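件名：Re: [Wada手しごとの会] ビーカーを台所で使う話、その後
差出人：林 和恵（Kazue Hayashi）
日付：2018年9月30日

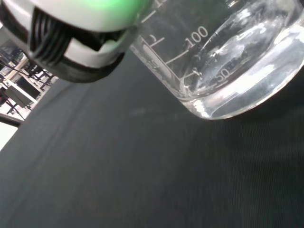 皆さま、こんばんは。林です。すっかりお返事が遅くなってしまいました。久保さんのメールを読んでから、ああ書こう、こう書こうと考えているうちに、家のほうで味噌の樽を動かしたり、夏物をしまったりしていて、気がつけばずいぶん経っておりました。久保さん、ごめんなさいね。

まずは久保さんのメールを引いておきます。途中から会に入られた方もいらっしゃるので、少し長めに残します。

> 久保です。いつもお世話になっております。
> 先日の集まりで、化粧水づくりの水をガラスのビーカーで量るという話が出ましたが、
> あれは台所の計量カップではいけないのでしょうか。うちには200mlの
> 計量カップがあり、目盛りもはっきりしているので、わざわざ買い足すのも
> どうかと思いまして。
>
> それから、ビーカーの目盛りはあまり正確ではない、と甥に言われました。
> 甥は高校で化学部に入っているので、たぶん本当なのでしょう。だとすると、
> 私たちは正確でないもので量っていることになりますが、よいのでしょうか。
>
> もうひとつ、洗い方です。白い目盛りの印刷が、こすると消えそうで怖いです。
> 皆さんはどうされていますか。
>
> 久保和広

さて、順番にお答えしていきますね。といっても、私も専門に習ったわけではなくて、長いこと使っているうちにこうなりました、というだけの話ですので、違うと思われたらどんどん直してください。

計量カップのことですが、もちろん使えます。久保さんがお持ちのものでまったく構いませんし、私も最初の2年はそうしておりました。ただ、うちのカップはプラスチックで、カレー粉を量ったときの色とにおいがどうしても抜けなくて、そこへ精製水を入れるのがだんだん嫌になってきたのです。それで、食べもの用と手しごと用を分けることにして、手しごとのほうをガラスにしました。ですから、久保さんのカップがきれいなら急いで買うことはないと思います。ただし、同じカップを料理と行ったり来たりさせるのだけは、やめておいたほうがいいです。油が薄く残っていると、水がきれいに落ち着かずに玉になりますし、できあがりのにおいにも出ます。

それと、ビーカーのよいところは透明なことなんですよ。当たり前のようですけれど、水を入れて明るい窓のそばに置くと、糸くずひとつ、溶け残りの粒ひとつがすぐわかります。クエン酸を溶かすときなど、底のほうでもやもやと揺れるのが見えて、それがすっとなくなるまで待つのが私はとても好きです。夫には、また水を眺めている、と言われますけれども。

次に目盛りの正確さです。甥御さんのおっしゃるとおりで、ビーカーの目盛りは目安です。私もこれは気になって、以前、台所のはかりに載せて試したことがあります。水を100の線まで入れて重さを量り、捨てて、拭いて、また入れて、というのを9回やりました（暇ですねえ）。結果は、器のせいというより私のせいで、毎回ばらばらでした。立ったまま上からのぞき込むと、どうしても線より少なく入れてしまったり、多く入れてしまったりするんです。しゃがんで、目を水面と同じ高さにして、水面の真ん中のいちばん低いところを線に合わせると、ずいぶん揃うようになりました。ふちのほうは水がガラスを少しのぼっているので、そちらに合わせないこと。それから、手に持ったまま読まないこと。傾いてしまいますから、平らなところに置いて、揺れがおさまってから読んでください。

それで結局のところ、水はビーカーで見当をつけて、最後ははかりで合わせる、というのが私のやり方です。水なら1mlがほぼ1gですから計算もいりません。空のビーカーを載せて、ゼロに戻して、50か100の線の少し手前まで注いで、残りをスポイトで足していきます。グリセリンのように重たいものは、容量で量ると話が合わなくなるので、はじめから重さで量ります。ヤミラさん（Yamila Benítezさん）がくださった配合表も、後半は全部グラムで書いてありましたね。あれを大さじで読み替えて失敗したのは私です。べたべたして、14日たっても使い切れませんでした。

洗い方ですが、白い印刷はそれほど弱くはありません。とはいえ、クレンザーと金たわしはいけません。私は一度、茶渋のつもりで磨いてしまって、線が2本ほど薄くなりました。今はこうしています。

使い終わったら、まずぬるま湯ですすぐ。
柔らかいスポンジに中性洗剤を少しつけて、内側を洗う。外側の印刷のところは指の腹でなでるくらいにする。
水道水でよくすすいでから、最後に精製水をほんの少し回しかけて捨てる。
伏せずに、少し傾けて布巾の上で乾かす。

最後の精製水は贅沢なようですが、これをすると水道の白い跡がつきにくいのです。もったいないという方は、跡がついてから酢を薄めた水をしばらく入れておいても、きれいになります。伏せて乾かすと中がいつまでも曇っているので、私は傾けておきます。ふちを布巾の畳んだところに引っかけておくと転がりません。それと、熱いお湯を入れたすぐあとに冷たい水をかけるのは避けてください。耐熱と書いてあっても、底に小さな傷があるとそこから割れることがあるそうです。これはヴォルカンさん（Volkan Kocabaşさん）に教わりました。ご自分の台所で一度割って、床じゅうが大変だったとのこと。

買うときの大きさですが、最初のひとつなら100か200がよいと思います。大は小を兼ねると思って大きいのを買うと、20や30を量るときに底のほうへ薄く広がってしまって、まったく読めません。私は駅の向こうのVinwoodで、356円のを買いました。店の奥の、保存びんの棚の下の段です。取り寄せもしてくださいますが、少し待ちます。イルケルさん（İlker Erenさん）はColtskaのほうが種類があるとおっしゃっていましたので、お近くの方はそちらへどうぞ。

そういえば、置き場所のことも6月の集まりで話題になりましたね。ビーカーは注ぎ口があるので重ねにくくて、食器棚に入れるとなんとなく落ち着きません。私は、お菓子の空き箱に布を敷いて、大きいのと小さいのを並べ、すきまにスポイトとガラス棒を寝かせています。箱ごと出して箱ごとしまえるので、出しっぱなしが減りました。ふたをしておけば埃も入りませんし、孫が来ても箱ひとつ上の棚に上げれば済みます。

次の集まりでは、水の量り方をもう一度みんなでやってみたいと思っています。読み方をお互いに横から見てもらうと、自分のくせがよくわかるのです。私はどうやら右に首をかしげて読んでいるらしく、ヤミラさんに笑われました。久保さんもよろしければ、そのきれいな計量カップをお持ちください。ビーカーの100と同じになるか、並べて比べてみましょう。甥御さんのご意見もぜひうかがっておいてくださいね。

布巾は各自ご持参ください。精製水は私が持ってまいります。

長々と失礼いたしました。朝晩冷えてまいりましたので、どうぞお身体お大事に。

林 和恵

追伸　前回、柄の青いスポイトをお忘れになった方、うちの箱に入っております。次のときにお持ちします。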